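Holtitz Countertop Care: Frequently Asked Questions
Last revised 11/05/2022

Which surfaces does this page cover?
Holtitz marble, Holtitz quartz, and the Hallness laminate line. Granite orders have their own care sheet, packed with the invoice.

How do I tell which one I have?
Check the order number. M is marble, Q is quartz, L is laminate. If the paperwork is gone, look under the front overhang near the sink cutout for a stamped code. Pattern is a poor guide. Gray veining is sold in all three materials.

What should I use for daily cleaning?
Warm water, a few drops of dish soap, and a soft cloth. Rinse with clean water and dry. Do not use vinegar, lemon juice, or bathroom descaler on marble. Acid dulls the polish, and the mark it leaves is damage to the stone itself — no cleaner will lift it.

Can I set tubs and bins on the surface?
Yes, on all three materials. Wipe up grit first. Lift containers to move them, and do not drag a loaded one across a polished finish. Plastic with a smooth base is fine. Unglazed clay and bare cast iron need a mat. 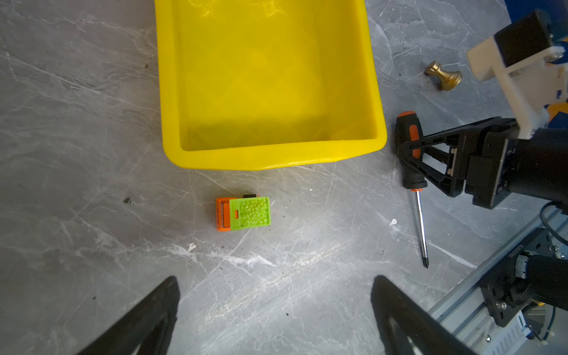 How often does marble need sealing?
Every 22 months in a normal kitchen. To test sooner, leave a spoonful of water on the surface for ten minutes. If the stone darkens, reseal it. Quartz and laminate are never sealed.

How much sealer do I need?
One 400 ml bottle covers a standard kitchen with 2 coats. Allow the first coat to dry fully before starting the second. Wipe off any excess before it hazes.

Can I put a hot pan down?
Use a trivet on every material. Laminate blisters, quartz resin can yellow, and marble may crack near a cutout.

Do you repair chips and scratches?
Yes. A single chip repair on marble or quartz is $79, including travel inside the Hallness delivery area. Laminate chips are filled with color paste, which the customer can apply at home. Deep scratches in laminate cannot be polished out.

Does resealing affect the warranty?
No, provided the sealer is water-based. Solvent sealers void the finish coverage but leave the structural coverage in place.

Who do I contact?
Repairs: Kirsty Quinlan. Warranty claims: Igor Beneš. Include the order number and the date of installation. The repair desk is closed for stock count during the first week of April.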